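Hi Nana,

Quick one from the Orska side before Wednesday's call. It's been a good month for the perception code, a so-so one for planning, and the tooling is finally something I'd let other people touch!

The big job was the fisheye calibration. Fakico used to assume the view was more or less upright, and it fell over whenever the wrist rolled. I've rewritten that bit so it works out the roll first and only then goes looking for objects. On our test set of 843 clips the old version lost the held object in 301 of them, and I'm still going through the new results by hand (slow, but I don't trust the scoring script yet).

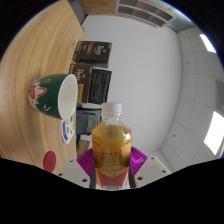 Wrist view with a bottle in the grip, table and cup turned on their side.

Clear plastic is the sore point. The label gives us plenty to lock on to, but the neck and shoulders drift, and the planner then thinks the bottle is shorter than it is. I've tried five fixes. One of them sort of helps and I'll show you on the call.

Planning has moved less than I said it would in the last report, sorry. Gape still replans too often near the fingers, and I spent most of a week chasing a timing bug in the Olitetti logger instead. That's fixed now, and it's run 600 clips without dropping a timestamp.

Next up: merge the roll code, then back to the planner. I could do with a second pair of eyes on the labelling if there's any budget left for it.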